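Service Robotics, handout for the second half of the course
Notes after the open day at Primari, June 28, 2021

Read these before the seminar. They cover what we were shown in the bedroom demonstration, what we were told, and where the two part company. The invitation promised "household autonomy at room scale." Keep that phrase in mind and ask what each word would have to mean before you agreed to it.

The setup was a furnished room with a humanoid, a bare mattress and a laundry basket on the floor beside it. Small household items lay on the mattress, and the robot worked on them standing up.
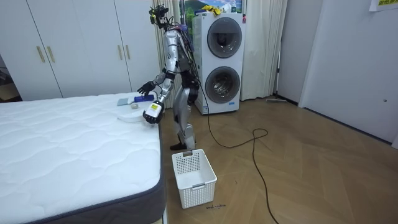 1. What counts as a task

The host described the work as tidying. Tidying is a goal, and a loose one. Picking up a flat disc from a quilted surface is a task, and you can write down when it has been done. Most of the talk slid from one to the other without warning. When you read the Plastetti summary in your packet, mark every place where a verb changes size like this.

Note the working height as well. A mattress is soft, but it is also wide, flat and easy to reach over. Clothes under a bed are a different problem — and a more common one in my house.

2. Cloth and bags

Rigid objects keep their shape when you take hold of them. A cloth bag does not, and its opening can be anywhere. The two-armed approach makes sense: one hand holds, the other comes in near it. What we lack is a failure rate. The speaker mentioned some 2000 attempts since February, then moved on. Attempts at what, and who judged them? 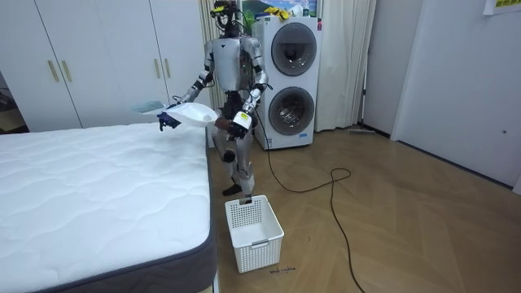
A question came from the back at this point: would the same program cope with a bag it had never met? The reply was that this was "the direction of travel." Write that down as a no until you see figures.

3. Tools made for people

A dustpan and brush need two hands doing different things. The pan's lip has to stay against the surface while the brush moves, and a quilted surface gives way under both. Rawashdeh (packet, page 116) treats this as a contact problem. Branham treats it as a planning problem. I think the first is closer, but neither tested on bedding. 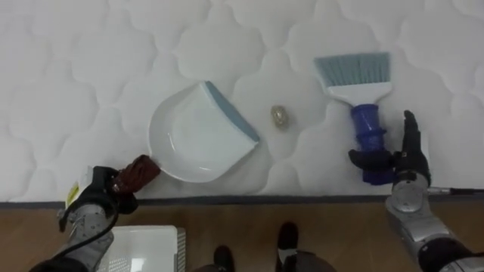 One visitor objected that a small vacuum would settle the matter and that copying human tools was mostly theater. I have some sympathy. The usual defense is that homes are already full of such tools, and you should be ready to argue either side.

For the seminar

Bring one page on this: choose one of the demonstrated tasks, state what success would be, and say how many trials you would want before believing a claim about it. Do not use the word "autonomous" unless you define it first.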